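Notebook, Gultton water project — December entry

Carried on with the Mukness material. For anyone picking this up cold: the Mukness is the thing said to live in Gultton Water, long neck in the older tellings, a row of humps in the newer ones. I am trying to work out which parts of the story were there before the newspapers got hold of it, and whether the ordinary explanations (waves, otters, logs, birds) cover the sightings that have a decent account attached.

Sources so far

Went back through the parish book transcript. There are three entries that people quote as early sightings. Two of them are about drownings and say nothing of an animal. The third mentions "a great fish or worm" at the north end, but it is written in a later hand than the rest of the page and I don't think it can be used until the original has been looked at. Put in a request for that. The reading room shuts over Christmas, so January at the earliest.

The Ferraro pamphlet is the real start of the modern story. Nearly every detail that turns up afterwards is in it: the head like a sheep's, the noise like a cart on gravel, the wake going against the wind. I typed up the 15 later accounts and marked each one for which of those details it shares. The sheep's head is in 11 of them. The cart noise is in hardly any, which surprised me, as it is the oddest bit and the one I would have expected people to remember. It may be that the cheap reprint dropped that paragraph. I need to see a reprint to check, and so far have only the first edition.

Spelling is a nuisance. Muckness, Mucknish, Mukness, and once "the Muck Ness", which looks like a headland and is probably where the name came from in the first place. I've standardised on Mukness in the sheet and kept the original spelling in a second column. Please don't tidy that column. 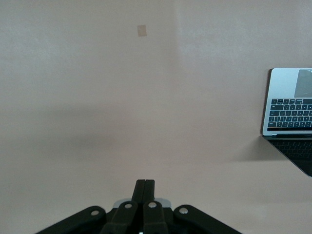

Wake test at the Gellow end

Took the small boat out to see what a boat wake does in the narrow part. The idea is an old one and has been tried on other lakes: a wake runs to a steep shore, bounces, and meets itself coming back well after the boat is out of sight. Someone on the bank then sees humps moving on flat water with nothing to cause them.

Conditions were a light breeze from the west, dropping to almost nothing by mid-afternoon. Started at 1.40 pm. Ran the same line each time, past the old pier and round the point, then cut the engine. A watcher on the Gellow bank noted anything that stood out and the time of it.

Did 10 runs. Notes:

Runs one to three were no use. Too much chop, and the wake was lost before it reached the far side.

Run four gave the first clear set of humps, low and dark, moving along the shore from left to right as seen from the bank. Lasted around 10 seconds.

Runs five and six much the same, though weaker. I think I was going too slowly on six.

Run seven was the best. The watcher had lost sight of the boat completely and wrote "three humps, second one biggest, going steadily" before working out what it was. That is very close to the wording of two of the accounts in the sheet, both of which were seen from that bank.

Runs eight to ten were all done after the wind went. Humps on each of them, but smaller. The light was poor by then and the watcher was less sure of the distances.

So a boat wake can do it from the Gellow side, in calm water, with the sun low. It does nothing for the long neck, and nothing for the sightings from before there were engines on the lake. I would also like to run it with a heavier boat. Ours sits very high in the water and the steamer that used to work there would have made a much longer wave.

The distance problem

Watcher's guesses at distance were bad all afternoon, usually much too far. Everything on the water looked further off than it was, and so it looked bigger. There is nothing on that stretch to judge against apart from the one buoy. Several of the accounts give a length for the animal in feet and I now think those figures should be left out of any summary, or put in with a plain warning.

Typing up

Bank notes copied into the sheet the same evening while I could still read them. Pencil held up fine in the damp, pen didn't. The page for run five has a smear across the time column and I've put the time in as unknown. Copied the whole folder to the shared drive before packing up.
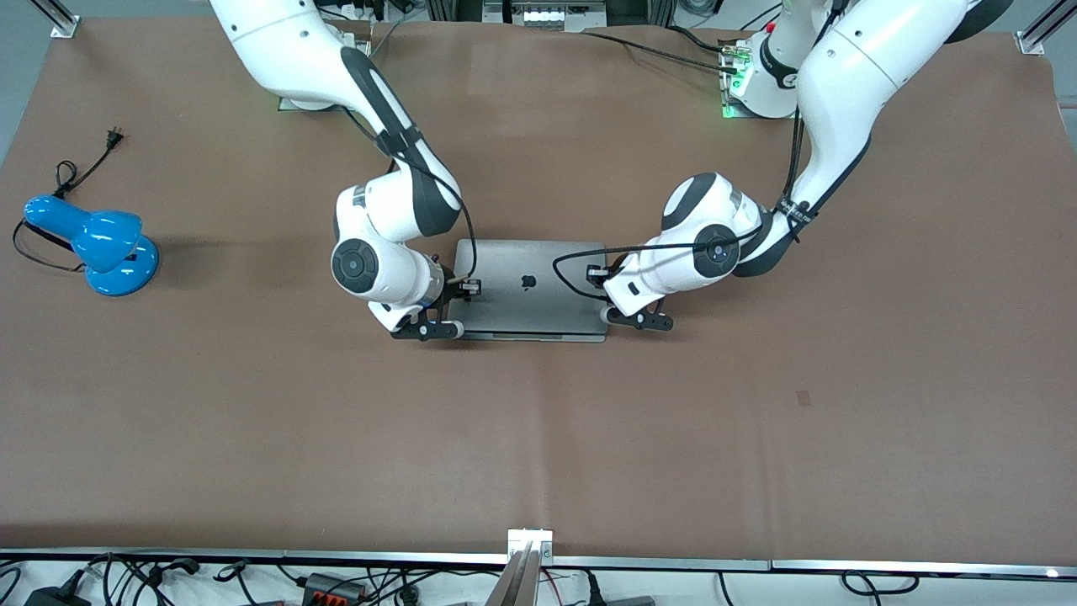
Laptop shut, between the two arms.

Still to do

Find a reprint of the Ferraro pamphlet and check whether the cart noise is in it.

Ask the boatyard about hiring something heavier, out of season if they'll do it.

Plot the bank sightings on the map with the direction each person was facing. If most of them are looking across the narrow part, the wake idea gets a good deal stronger. If they are spread evenly round the shore it is only one explanation among several.

Read up on otters swimming in line. The summer accounts with "young ones following" sound like otters to me, but I don't know how far apart they keep.

Second buoy for the next wake test, at a measured distance — also a spare flask, and gloves for whoever is on the bank.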